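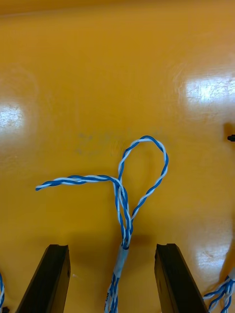 Skarnwood Model Railway Club - Wiring and Electrics Group

Subject: Re: Knots in the twisted pair (again)
From: Fatima Etim
Date: 1 February 2024

Hello all,

Oh, I do sympathise! I've been tidying the club's wire box this week and every bit of the blue and white seems to want to be a knot by the time it reaches the table. Have a look at the one on the yellow top: one loop, a tail going off to the left, and a bunched-up bit at the bottom where it all crosses over. Looks like a half hitch or a loose overhand to me, though I was never a Brownie so somebody may well correct me.

My method, for what it's worth. Don't pull the tail! I know it's tempting, but once it bites down you get a kink, and then the twist opens up either side of it and never lies nicely again. Put the wire flat, push a bit of slack back towards the crossing from both sides until the loop gets bigger, and then feed the cut end back out the way it went in. Fingers only, please (I've seen the pliers come out and it wasn't pretty).

As for your other question:

> I've got the layout bus to do at Clurkton and I was going to
> cut the whole lot into lengths before I start, so it's ready
> in a pile. Is that daft? Also do I untwist it all the way
> along to get at the white one, or only the ends?

Not daft, but I'd cut as you go, a pile is exactly how mine got into this state. And only the ends! Leave the twist alone everywhere else. I undo 38 mm at each end, which gives me enough to strip and a second go when I make a mess of the first. Blue to the left-hand terminal, white to the right, same as the rest of the boards, or we'll be hunting for it all through October like last time.

For putting away, I wind each length in a loose figure of eight over my thumb and little finger and put 2 twists of garden tie on it. I've got 36 done and in the shallow drawer, long ones at the back. If you take one, please put the tie back in the drawer, I'm running out.

Does anyone have an old cable drum they don't want? The cardboard one has given up.

Fatima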